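Speaker notes: Keeping a small harbor ferry running through winter
Naledi Mahlangu, Brundik Harbor Services
Friday session, 45 minutes with questions

Opening

Good morning. I look after maintenance planning at Brundik. We run passenger and light vehicle ferries across the harbor, and for most of my time there I have worked on one boat, the Dabbas. I want to talk about her February docking, what we planned, what we found, and how we changed the work list for the next one.

Say early on: this is a talk about a small boat. If you work on large ships, some of the numbers will look tiny. Please keep questions for the end, except if you can't hear me.

The route

The Dabbas does a short crossing between the town landing and the Fivosach side. She is double-ended, so she does not turn around. Bow ramp at each end, both used every trip. First sailing is before six in the morning.

Point to make: on a short route the wear is in the starts and stops. The engines spend very little time at steady speed. Ramps, hinges, fenders and clutches take most of the punishment. Our old maintenance schedule was copied from a longer route and was based on engine hours alone. Engine hours told us very little about the ramps.

So in the fall we began logging landings as well. Deckhands enter them on the bridge sheet at the end of each shift. We now grease the ramp hinges on landings and do a close inspection of the pins every 1,000 landings.

Pause here. People usually ask how the crew took to the extra paperwork. Answer: it is one line on a form they already fill in.

What we planned for the docking

We booked 12 days at the Prolance yard. The yard is upriver and we have to catch the tide to get over the sill, so a missed tide means losing most of a day before work has even started.

The planned list:
Hull cleaning and paint below the waterline
Shaft seals, both ends
Anodes
Ramp hinge pins, town end only
Sea valves opened, inspected and repacked
Replace the fendering on the port side

The relief boat was chartered for the same period. She carries foot passengers only. Vehicles had to take the road around, and we put notices up at both landings ahead of time. Put them up earlier than you think you need to. We still had drivers at the slip on the first morning.

What we found

Three things that were not on the list.

First, the sea valves. Two of them would not close fully when we tested them on the blocks. Both had been marked as working on the last inspection sheet. When I asked how they had been tested, the answer was that the handle moved. The handle did move. The test is now written out in full on the sheet, including what counts as a pass.

Second, the ramp pins at the Fivosach end. We had only planned for the town end, where the crew had been reporting noise. Fredy Puma, our yard foreman, asked to pull one pin at the other end while the crane was there. It was worn past the limit. We had to order pins we had not budgeted for. They came from the same machine shop, and that helped, but the shop was already busy.

Third, wasted steel in the void space under the after shelter. Not a large area. There was standing water in there from a blocked drain, and it had been sitting long enough to eat the coating off the frames. The surveyor wanted it cropped and renewed, and I agreed with him. That added welding, and welding meant clearing the spaces on both sides and posting a fire watch.

Take a drink of water here. Check the clock. Should be past the halfway mark.

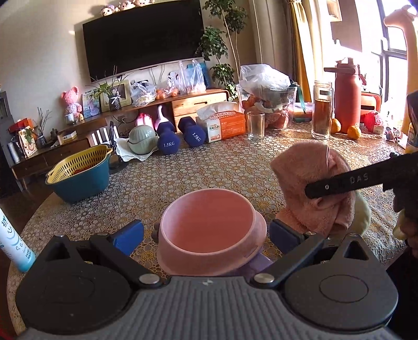

The result was that we ran 4 days over. The relief boat was already promised elsewhere at the end of the charter, so for part of that time we ran no harbor service at all. I had people call me directly about it. They were right to be annoyed.

How the time was lost

I went back through the daily sheets afterward. The steel itself did not take long. Waiting did. We waited for the surveyor to come and look, we waited for plate, then we waited for the paint to cure before we could put water back under her. The hinge pins arrived before they were needed and cost us nothing in time, only money.

The lesson I took is about the order of work. We did the outside of the hull first, as we always had, because it looks like progress and the yard has the staging up anyway. The void spaces were opened near the end. If they had been opened on the first morning, the surveyor could have seen the steel that same afternoon, and the welding would have been finished while the paint crew was working outside.

What we changed

All tanks and voids are now opened and ventilated on the first day, before anything else is booked into those spaces.
If a pin is due at one end, a pin gets pulled at the other end.
Drains in the void spaces are checked monthly by the crew, with a rod, and signed for.
We keep a set of hinge pins in the store ashore.
The charter for the relief boat includes an option to extend. It costs more. I had to argue for it, and I would argue for it again.

Still open

The port fendering. We replaced it with the same type as before and it is already scuffed at the forward end, where she lands against the dolphin in a crosswind. I don't have a good fix. We have looked at a harder facing, but it marks the pile caps, and the harbor office has opinions about that. If anyone here has tried something that works on an exposed berth with a lot of tide, come and find me at lunch.

The other open item is the inspection sheet. It has grown to four pages, and a long sheet gets filled in quickly at the end of a shift. I would like to cut it in half without dropping the valve test or the drains.

Questions

Likely ones: cost of the extra steel (not settled with the yard yet, don't give a number), whether we looked at hybrid drive (yes, not for this hull), how we train new deckhands on the ramps (two weeks doubled up with an experienced hand, then signed off by the master).

Hand back to the chair. Copies of the landing log form are on the table by the door.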